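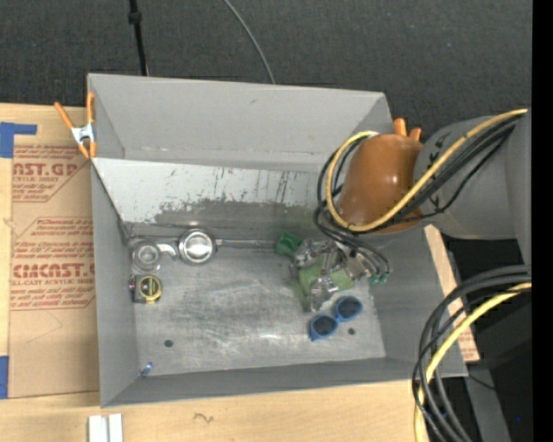
Page last changed: November, by Ayten Bilgin

Sorting bin check, Bastari hall
Lost property and small goods, Stokel building

Thank you for taking a turn at this. The check takes a few minutes if the bin is in decent shape and a bit longer if it isn't, and I would much rather have your comments in full sentences than a row of bare check marks, so please write as much as you like.

1. Bin seated firmly beside the tabletop, no rocking
OK. I leaned on the back wall and both ends and it stayed put. (Please lean gently, it's only sheet metal!)

2. Top edges free of burrs
OK along the front. Yavuz Polat ran a cotton rag along the back rim as well and it didn't snag. Use a rag and never your bare fingers, even if you did it bare-handed for years at the old Erdem site, as I'm afraid several of us did.

3. Sloping panel
Comment. The pale surface is covered in dark scratches and chips, and low down it has worn to a darker gray band. Nothing is lifting that I could feel, so I've passed it for now, but I would like Hülya Güler to look at the greenish tint toward the right before we call it ordinary wear. If you find a flake you can get a fingernail under, stop using the bin and tell her.

4. Bin bottom
OK with comment. Plenty of bright scrape marks on the bare metal, all smooth under the rag. The two round holes are to be kept clear. The sunglasses are lying right next to the one at the lower right, so move them over a little when you sort, and do look for coins or screws that may have wandered in.

5. Contents safe to handle
OK. Feel for sharp edges on the two round metal pieces with the handles, and lift each one by its handle. The tape measure should be locked or fully wound in before it goes on the shelf; a loose blade gave Ilgın Gökçe a nasty little cut last spring and we were out of bandages, too. The blue-framed sunglasses go in a soft pouch, lenses inward.

6. Corners checked for small items
Comment. There is a tiny blue and white thing down in the front left corner, very easy to miss. Please bend down and look properly, all four corners, every time.

7. Weight
OK, nowhere near the limit. The limit is 200 pounds spread over the bottom, and less if it's all heaped at one end.

8. Floor beside the bin
OK. Carpet lying flat, no raised edge to catch a toe.

Still open from last time: 3 new pouches from Traretti, ordered by Sveva Gatti under request 107. Ask her before ordering more.

Next check before the morning sort, please, and initial the sheet on the clipboard.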